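Flalline Robotics Club
Minutes, Wednesday, January 29, 2020

Chair: Tarek Lamrani. Quorum yes. Started late, room was locked.

1. Last minutes
Approved, one fix. The loan from Genura is 368 dollars, minutes said 386.

2. Money
Balance 1,816. Spent 181 since November on cable, screws, the second set of fingertips. Tarek wants to keep 700 back for the Mangubat Open entry and the van. Agreed. Receipts go in the envelope, not the drawer.

3. Picture frame task
Most of the meeting on this. The task is to pick up thin sheets and get them into a frame on the bench. Sheets are harder than blocks, everyone agrees by now. Long talk about grip force and whether to close all the way or stop short.
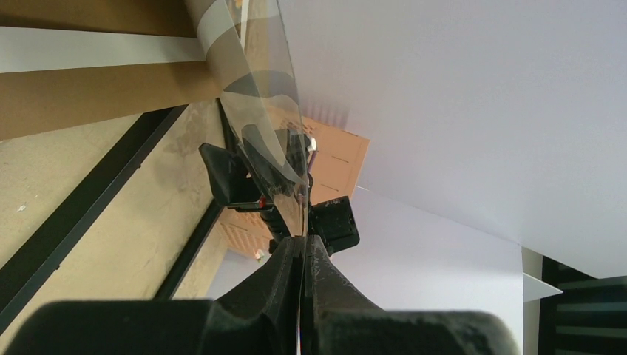
Grip force stays at the low setting until the next meeting. Arguments for going higher: sheet slips when the arm swings. Against: creases, and replacing stock costs money. Clear plastic is its own problem, it throws highlights all along its length and the edges only show up as thin bright lines, so the vision people want to try a lamp moved off to one side. Tarek to bring the lamp. Vision group to write up which angles are worst, one page max, and post it before the weekend.

Also agreed, slow the lift down. Software side says its a one line change. Somebody asked if it was a one line change last time too. Noted.

Approach from straight above or from the side? No vote, try both and log every run on the sheet by the door. Please write the fingertip set in the log, half the entries dont have it and we cant compare anything.
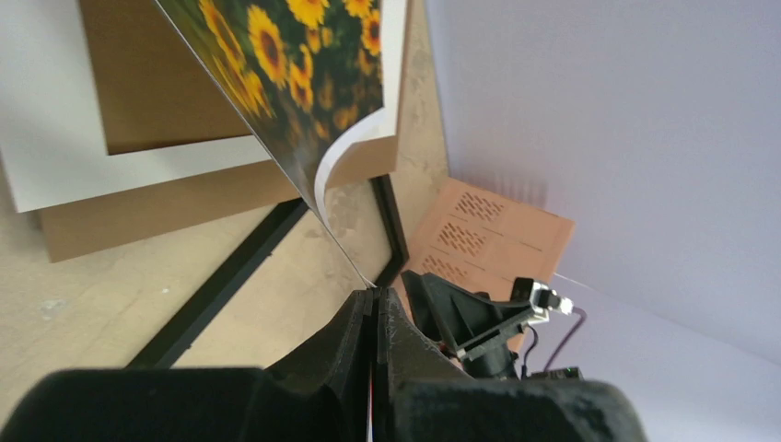

Runs get logged even if the operator stops early. Put S in the last column for stopped. If the arm faults put F and write down the message, whole message, not "error again."

4. Fingertips
Question whether to swap before the Open or after. Old pair still in use on Gula, has scuffs and that is fine acording to mechanical. New pair stays in the bag until grip tests are done so we only change one thing at a time. Carried, one against.

5. Mangubat Open
Entry form due soon, Tarek has it. Need parent signatures for anyone riding in the van. Rule book changed again: reset time between attempts is shorter, so we need a practice with the clock on. Next session, first half hour, clock on.
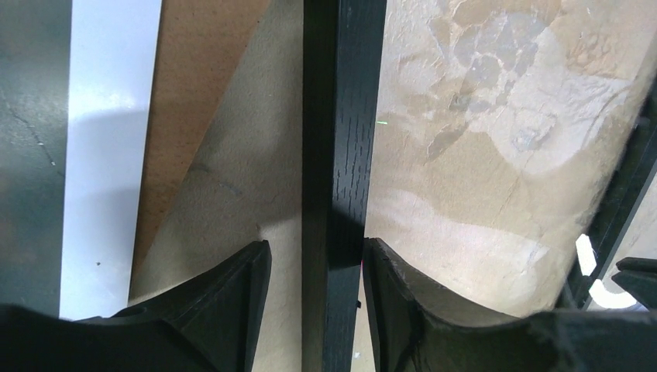
Gula's fingertips at the bench, dark bar between them.

6. Other
Bench to be wiped and cleared after each session. Snack money is separate from club money.

Actions
Tarek: lamp, entry form, call Genura about the loan date
Vision: one page on angles
Software: lift speed
Mechanical: check screws on the wrist, label the bag

Closed 6:40. Next meeting same room, get the key first.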